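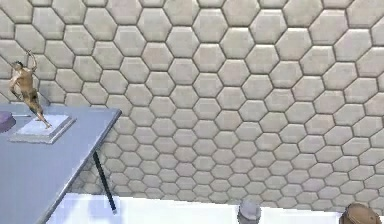
Hexagon wall tile in off-white, laid with gray grout (rendering)

Latham Hexagon Wall Tile

Share 7 | Comments 9

The Latham is a six-sided ceramic wall tile for kitchens, bathrooms, laundry rooms and shop interiors. It comes in a matte finish with a softly beveled edge, and the surface has a light mottling that differs a little from tile to tile. Open several boxes at once and mix them as you work, so that lighter and darker pieces end up spread across the wall.

Latham is made for Fesix by Zelenák, a family tile works that also produces our Drokico floor range. The two lines are fired to matching shades and can be used in the same room. Latham itself is rated for walls only. It should not be used on floors, on shower pans or on the treads of stairs.

Colors

Off-white, pale gray, sand and slate blue. Off-white and pale gray are kept in stock all year. Sand and slate blue are made to order and usually ship in 9 business days. Colors on a screen vary, and we recommend ordering a sample before you buy a full wall. Samples are full-size tiles, one per color, and the cost is taken off your first order.

Size and packing

Tiles are packed 83 to a box. Box coverage depends on your joint width, and the calculator at checkout will work it out from your wall measurements. Allow extra for cuts. A hexagon layout has a partial tile at nearly every edge, so waste runs higher than with square tile. Walls with a lot of outlets, windows or niches need more again.

Half tiles and flat edge pieces are sold separately under item number 331. They give a straight finish at a counter or door frame and save a good deal of time at the wet saw. They are available in the two stock colors only.

Setting and grouting

The wall must be flat, clean and sound. Old wallpaper has to come off, and glossy paint should be sanded before any adhesive goes on. In showers and tub surrounds, use a cement backer board with a waterproofing membrane over it.

Set the tile in a white polymer-modified thinset. Gray thinset can show through at the joints on the lighter colors. Start from a level line near the middle of the wall and work outward, and check the vertical rows every few courses. Hexagons drift sideways more easily than squares do, and a small error at the start is hard to hide at the far end.

Our standard grout color for the off-white tile is a medium gray, which brings out the honeycomb pattern. A matching white grout gives a quieter wall. Because of the bevel, wipe the joints with a barely damp sponge and keep the pressure light - a wet sponge will pull grout out of the edges.

Curved walls are possible if the curve is gentle. Send us the radius before ordering and we will tell you if the tile will follow it.

Care

Wash with warm water and a mild dish soap. Avoid abrasive pads and anything containing bleach on colored grout. The glaze does not need sealing. Cement grout does, once it has cured, and again whenever water stops beading on the joints.

Ordering and returns

Full, unopened boxes can be returned for a refund. Opened boxes, made-to-order colors and edge pieces cannot. Check all boxes for breakage on delivery and report any damage before installation starts.

For large orders or help with a layout, contact Gadisa Demissie at the Fesix trade desk. The showroom is open on Saturday mornings for sample pickup. It closes for stocktaking in August, but online orders ship as usual during that time.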